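# Measuring a faint star from Davholm

The observatory at Davholm has spent the past two winters on one job: timing the brightness changes of a single variable star. Its lead observer talked to us in October, a little before dusk.

The star's main cycle runs 330 days. "You can't get that from one season," the observer said. "We had a gap of 14 nights last winter from cloud alone, and it shows in the curve." 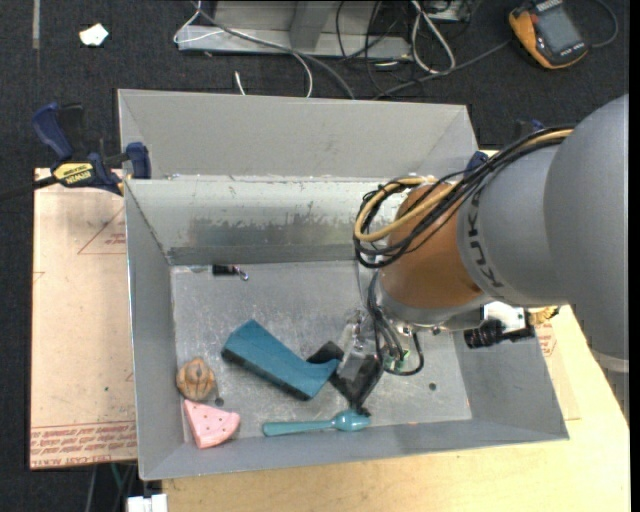
Each clear night the Nosimow telescope takes six exposures through three filters. The readings are compared with steady stars in the same field, then sent to the Asante archive.

Asked about the small dip seen near maximum, the observer was careful. "It could be dust. It could be our calibration. I'd want another full cycle before I said."

The next maximum is due in March, when the star sets early and the observing window is short.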